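Wrist camera blur and late gripper close on soft objects
Forum > Control and Perception > Grasping
5 replies

prudier_dev
Posted 14:06
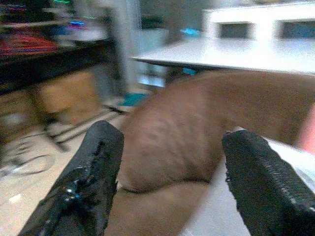
Wrist view, fingers open, brown soft object between and beyond the pads.

I'm running a learned policy that outputs action chunks at 30 Hz from the wrist view plus joint state. On rigid parts it closes when it should. On soft, rounded things it hovers with the fingers open, then closes late. Most of the episodes I've looked at have frames like this one at the point where I'd expect the close command. The pads stay fairly sharp and everything past them smears sideways.

Training set is 406 episodes, all teleoperated. Exposure is on auto. Chunk length is 19 steps, executed in full before the next inference. Is this a perception problem or a chunking problem?

hargate
Posted 14:31

Perception. The smear is mostly horizontal, so you're translating or yawing while the shutter is open. Lock the exposure, raise the gain and accept the noise. Encoders cope with noise much better than with an outline that has no edge. Your object has one visible fold low down and not much other texture, so once the upper contour goes soft there is little left to judge distance from.

rudley_k
Posted 15:02

Disagree. If the teleop data was recorded with the same auto exposure, the policy has seen plenty of blur. 19 steps at 30 Hz is more than half a second open loop. It commits to an approach chunk, and the close can't appear until the next one. Execute the first six or eight steps and replan.

Prudier, what is your inference latency? If it's over 100 ms you'll need to run it asynchronously or the arm will stutter between chunks.

hargate
Posted 15:10

Then why do the rigid parts work? Same chunk length.

rudley_k
Posted 15:24

Rigid parts have a repeatable contact point, so the close lands in much the same place in every demo. With something that gives, operators close at different depths. The model averages over that and you get a hover. Plot the gripper channel alone, aligned on the first close command, and look at the spread. We did this with the Samir logging tool. It reads the joint topics directly, but check the timestamps — ours had the camera one frame behind the encoders until we patched it.

prudier_dev
Posted 17:48

Latency is 70 ms. Plotted the gripper channel as suggested. The spread on soft objects is wide, and in episode 1619 (numbering carries over from an older set) the operator opens and closes twice before lifting. I had not filtered those.

Changed one thing at a time on the same checkpoint:
Fixed exposure only: sharper frames, close still late.
Replan every eight steps only: close comes earlier, some jitter on approach.
Both: earlier close, less jitter.

I haven't retrained. Next is dropping the double-close episodes and giving the gripper its own loss weight.

hargate
Posted 18:15

Fine, chunking was the larger part. I'd still retrain on fixed exposure before touching the loss weights — at the moment you're testing on images the encoder hasn't seen.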